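4.2 Effects on the folding staff

The site for our study was the textile return department of Simard, a rental linen firm in Camthorpe. Eight people work there per shift. Before the change, each of them sorted and folded by hand for the full shift, with a target of 85 pieces per hour. The robot cell, supplied by Sirnex, was brought in to take over small cloths only. Sheets and table linen are still folded by hand.

The cell uses a two-finger gripper with a wrist camera. A cloth is presented in whatever shape it comes out of the bin. The gripper has to find an edge or a ridge, close on it and lift. Flat items are easy to locate but hard to pinch; crumpled ones are the reverse. The supplier trains the grasping software at a separate bench, and the staff were invited to watch and comment on the order of the steps.

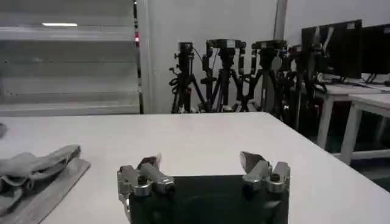 Huw Gwilliam told us that the folding itself had never been the hard part of the job, and that he now spent more of his shift deciding what the machine should not be given. He put stained and torn cloths at the top of that list. In his view this sorting work should be written into the job description, and at the time of our visit in October it was not.

We compared his remarks with the task logs kept in Clerik, the department's scheduling software. The logs cover 4000 cloths. Of the stops recorded, 44 were cleared by an operator without calling a technician. The log has no code for this, so the operators entered it as "other" — a gap we reported to the shift lead.

Two changes follow for the staff. Standing time at the folding table is shorter, and attention is split between the table and the cell. The second point came up in every interview. Pay grades have not been changed. Training for the cell took one morning and did not cover how to restart after a failed grasp, so operators learned that step from each other.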